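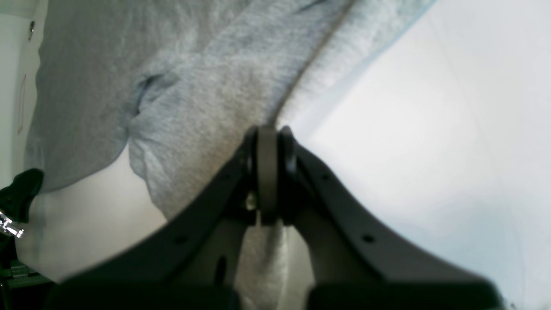

In September I moved to a small room in Skorov, with one drawer for all my shirts. My old way of folding was too thick for it, so I started to learn again.

First I shake the shirt and pull it long by the two ends. 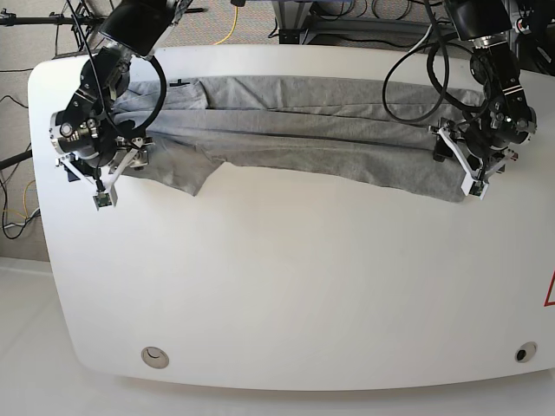
Do I need to iron before folding? For a T-shirt I never do it – pulling is enough for me.

Gray cotton is the most patient with a beginner. I bought mine in Tuvateo and it forgives every mistake.

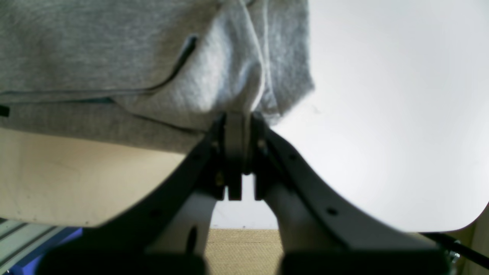 The seams also help me, because I follow them with my fingers to find the sides. Then I lay everything flat, with the sleeves out.

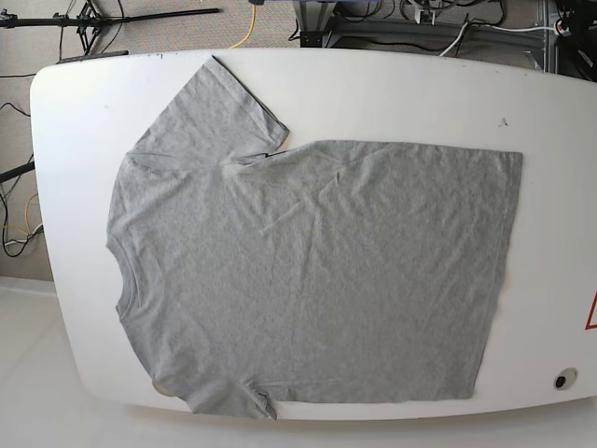 After this I smooth from the neck to the hem and fold the sides in. My drawer closes now – most evenings.

Contact | © Plodetow Notes | Back to top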